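Patching Small Holes in Drywall Before You Repaint

Nail pops, anchor holes and shallow dents can be filled with lightweight spackle. Anything wider than a quarter goes beyond this page and needs a mesh patch and joint compound.

Tools: a 3-inch flexible putty knife, a sanding sponge, a damp rag, primer and a small roller.

1. Remove loose material. Cut away torn paper with a utility knife and press the rim of the hole slightly below the surface with the knife handle. A raised rim will show through any number of coats.

2. Wipe off the dust and let the area dry.

3. Load the knife and push the spackle in at a steep angle, then lower the blade and pull across once. Leave the fill slightly proud, as most products shrink as they cure.

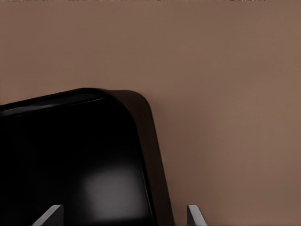
4. Wait for the time given on the tub. Deep holes take two passes – a thick single fill tends to crack in the center.

5. Sand lightly in circles, working outward past the patch. Check with a flashlight held flat against the wall. Refill any low spots and repeat.

6. Prime the patch. Bare spackle absorbs paint faster than the wall around it and dries to a duller finish, which is most obvious on dark or flat colors.

7. Roll on two coats with the same nap used for the original job. If the old paint has been up for years, repaint corner to corner.

Reseal the tub with plastic wrap under the lid.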